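Keeping Jars: A Talk for the Kistari Kitchen Club
Speaker's notes, Suha Aoun

Opening (take your time, let people finish their tea)

Good evening, and thank you for having me back. Thank Anas Fakhoury for the lift and for carrying all the glass up the stairs. Say how lovely it is to see so many faces in March, when the pantry is at its emptiest and we all swear we'll be more organised this year!

Tell the story of Grandmother's cupboard in Salameh. One deep shelf, everything pushed to the back, and a jar of quince jelly that came to light ten years after she made it. (Pause for the laugh. She ate it, too, and was perfectly well.)

1. Why I came round to racks

I was a shelf person for most of my life, and I don't mind admitting it. You line your jars up, they look splendid for a week, and then you want the one behind, so you move three to get at it and put them back in any old order. A wire rack gives each jar a bit of a home. You can see the contents through the sides, the crumbs fall through, and you can lift the whole thing out when you want to wipe underneath.

Ask for a show of hands: who has a rack already? Who has one in the garage holding paint tins?

2. What goes in and what stays out

My own habit is to fill the rack with whatever I reach for in a normal week and leave the newcomers standing on the table until I've decided about them. Don't rush this part. I have been known to leave a jar of pickled turnips out for days while I made up my mind.

Three jars are in the rack and two more containers are out in the open, one of them the jar with the red lid.
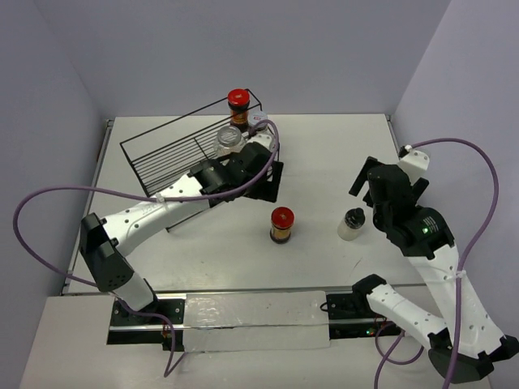 3. Lids and labels

Coloured lids are a great help if you stick to a system, and no help at all if you're like my sister and swap them about. Mine are red for anything hot or peppery. Write the month on a bit of paper tape, on the side and never on the lid, as lids wander.

Pass round the Lurkivell labels. There are 17 sheets, so neighbours will have to share.

4. Questions, then the tasting

Somebody always asks about washing old jars. Hot soapy water, a good rinse, and let them dry upside down on a clean cloth.

Remind everyone the spoons are by the urn, and that I need my big bowl back before they go.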